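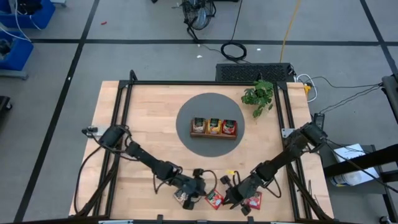 Home Snacks Rooms Gallery Shop Notes About

The Snack Tray, and Other Small Acts of Order
6 min read

Every office I have worked in had a snack drawer, and every snack drawer had the same bottom layer: one flattened granola bar, a soy sauce packet, a key. When we moved the Arruda studio upstairs in June I announced that there would be no drawer. There would be a tray. People were very kind about it, in the way people are kind when you tell them you've taken up the recorder.

The tray is wooden, shallow, and divided into three compartments, and it stays out on the table where everyone can see what's left. What follows is mostly captions. Meenakshi Chacko says that is the wrong ratio. Meenakshi is welcome to write her own page.

The tray, dressed

A packet to a compartment, standing up. Pale one with green and white on the left, orange and yellow in the middle, red on the right. I tried it the other way around for a while and the red shouted at the pale one all afternoon. With the orange between them they get along.

Standing is the whole trick. A packet lying down is a thing somebody left behind. A packet standing up looks as if it has been invited.

The mat

Dark gray, round, center of the table. The tray would be perfectly fine without it and I have been told so by several people, most of them carrying coffee. But put a rectangle on a circle and it looks deliberate, even if you did it in your coat with your bag still on your shoulder. The table is a light wood, so the gray does most of the work of telling your eye where to go.

Odette Perrin wanted linen. Odette does not do the laundry here.

The plant

Up near the top edge, broad round leaves, leaning over toward the mat as if checking what we've got in. I have been calling it the manager. It came from Siobhán Brennan's old apartment along with a lamp we don't talk about, and it seems happier with us than it was with her, though she'd like it on the record that her windows faced north.

One plant is plenty for a snack table. Two and you start picking leaf out of the pretzels. We had two for most of a winter.

The ones lying down

Three more packets on the bare wood toward the front edge, a pale one and a couple of reds, flat on their faces or their backs, it's hard to tell with a packet. This is the second shift. I like a few spares within reach because an empty compartment has an effect on people. They stand over it. They sigh. Remedios Macapagal once sent an email about it with a subject line and everything.

You'll notice the reds are ahead. They usually are. I order evenly and the reds find a way.

A few things I've learned about trays, for those who wrote in after the last gallery and asked (there were 3 of you, and I was thrilled):

Go shallow. A deep box hides the bottom half of the packet, which is where the good part of the artwork is, and you end up with a row of little heads looking over a wall. Ours comes only a short way up and you can read the thing from your chair.

Don't fill the compartments. I know there's room. I once got eleven packets into that tray by folding the corners, and it looked like the overhead bins on a holiday flight. One each. If you're expecting a crowd, two, and be prepared for leaning.

Turn them all to face the same way. I resisted this one as too fussy even for me. Then Jacqueline Vidal did it while waiting for a call to connect and the table looked as if we'd hired somebody. Now I can't walk past a backward packet. I straightened one in a hotel lobby last month and was asked if I worked there.

What it cost

The tray was from Brulledard, the shop by the bus station with the bell that doesn't ring, and I paid 60 for it after a long conversation about a scratch. The mat was from Sillia and cost less than lunch. Snacks are the real expense. We went through 234 packets between moving in and the last time I had the heart to check, and Omico delivers them in cartons that are mostly air.

The tray that wasn't

For the sake of fairness I should mention the tiered stand. It was metal, it turned, and it was Odette's idea. It took around 600 words of assembly instructions to explain four screws. When it was finally up it looked like a wedding at which nobody was getting married, and the top tier was too high for Remedios, who took it personally. It now lives under the stairs holding envelopes.

Next time

Siobhán has promised bowls. I have concerns about bowls, mainly that people put their whole hand in, but I've agreed to look at some with an open mind. Meenakshi would like to see a fruit option. We tried fruit. It was one pear, it stood very nicely in the middle compartment, and everyone was so respectful of it that I had to throw it out.

If you have a tray of your own, send it in. Dividers preferred. Please face your packets forward.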